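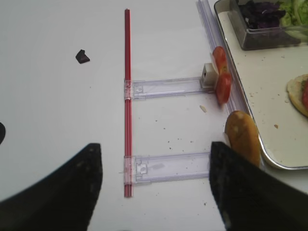

Clear plastic brackets clipped to a red rod.

Making a Sandwich in Order: How a Food Station Is Arranged
A Norow Learning Page for Young Readers
Written by Ánh Sầm
February 2, 2018

Many foods are made by placing one part on top of another. A burger is a well-known kind. The person who makes it must have every part close by, and the parts must be easy to pick up. A table arranged for this work is called a station.

What holds the food in place?

A slice of tomato is thin, slippery, and soft. When slices lie flat in a pile, they may stick together. One way to solve this problem is to stand them on edge, like books on a shelf. Books need something at the end of the row to keep them from falling, and so do tomato slices.

A station can use simple parts for this purpose. A rod is long and straight. A bracket is a piece that joins to something else and reaches out from it. The brackets in the first picture have a clip at one end, and the clip wraps around the rod. Two of them on the same rod make a shape like the letter E or a small ladder.

Clear plastic is useful at a food station. A cook can look through it and see what is behind it.

What goes in the middle?

The middle of the station is the building area. A tray works well because its raised rim helps to keep crumbs and bits of food together. Shredded cabbage and torn lettuce cannot stand on edge, so they belong in a container with walls. Purple cabbage and green lettuce may share one container if each is kept to its own side.

The burger begins with the bottom bun. In the second picture, a round slice of tomato has been placed on the bun, and a round pink slice of meat is on top of the tomato. More bun, cut side showing, stands at the left of the tray.

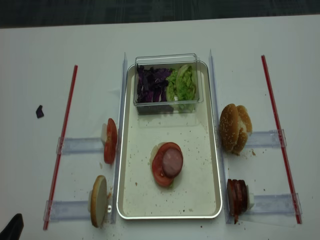 Try it at home

Ask an adult to help you with this activity. The adult should do all of the cutting.

1. Wash your hands with soap and warm water.
2. Place a clean tray in the middle of the table.
3. Put the leafy vegetables in a container at the back of the tray.
4. Set out the bun and the sliced foods at the sides.
5. Build your burger from the bottom bun upward. Use no more than 7 layers, or it may tip over.
6. Wipe the table and the tray when you have finished.

Words to know

Bracket: a piece that is fastened to something and reaches out from it.
Layer: one part that lies above or below another.
Station: a place arranged for one kind of work.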